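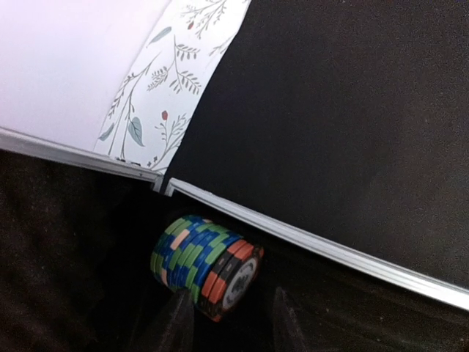 Poker chips, blue and green and peach, with orange-red toward one end.

Westo Evening Club, Clinbridge: progress report to the Nisbet Fund, second half of the grant

Dear friends at the Fund, thank you once again for your patience with our paperwork, and for the extra 600 dollars, which went on the minibus just as we promised (new tires, and a heater that works!). The bus now makes the Nanenitz run both ways, so members from the far end of the valley can stay to the end of the evening and still be home by ten.

We have 42 members on the books, and on a good night 40 of them come through the door, which fills the hall nicely and empties the biscuit tin.
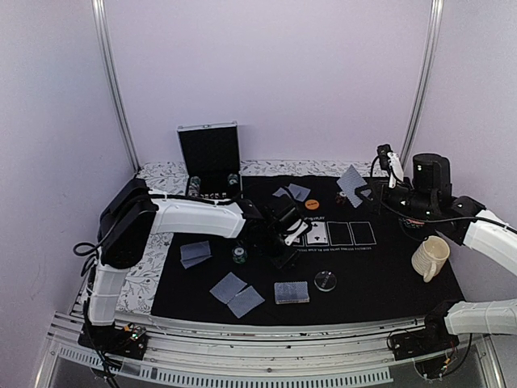

Black felt mat on the games table.

Suppers are the part people mention most. We served 338 plates up to the end of December, mostly soup and pie, and the second-hand oven has paid for itself in what we used to spend on bought rolls. The singing group was slower to take off, I'm afraid, and we have moved it to after supper, when people are in better voice.

We would dearly like to keep the bus going through spring, and costs are attached.

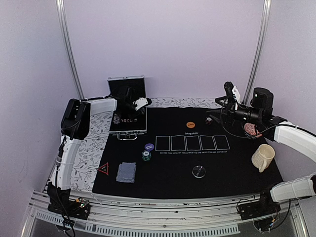

One member from Nanenitz told us that she'd given up on evenings out before the bus started, and asked whether it could leave a little later in summer. We are asking the driver.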